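May, 9 p.m.

What a good evening! I finally started on the craft stuff I hauled back from Simville, and I've been grinning over crates like a kid (me, who used to keep everything in grocery bags under the bed). The blue ones are my favorites by a mile. You can see right through the walls, a little, so I'll know what's in there before I go digging, and the ribbed sides look so good with light on them.

I wrote my whole plan out tonight. Small things first, one crate per kind, and no crate gets filled until it has had a spell sitting empty on a clean white table so I can think. I love that part! An open top, faint lines across the bottom, all that room. I could look at it for ages.
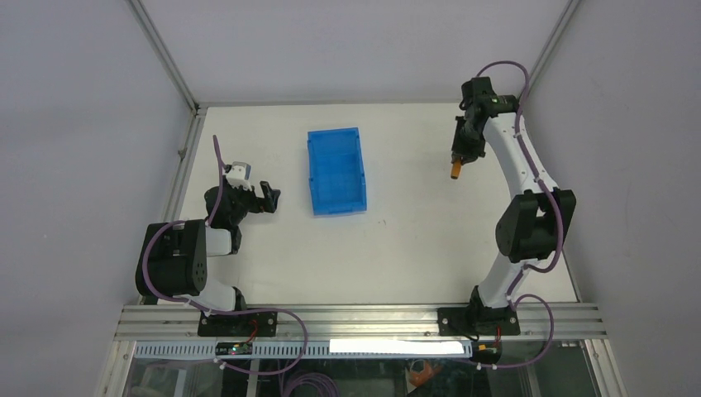 Tomorrow's list

1. Markers and chalks, sorted by color, oranges at the front.
2. The 500 beads from the Graltusbridge market. Lids for these, definitely.
3. Yarn, if there's any space left (there won't be, I have 18 balls of the green alone).
4. Wipe down the shelf by the window and let it dry before anything goes back.

Also want to try labels. Brandes has a pack of 100 and the paper ones peel off clean, which would be so nice after last year's tape mess. Going to bed now, still thinking about where the ribbon should go. Maybe next to the yarn.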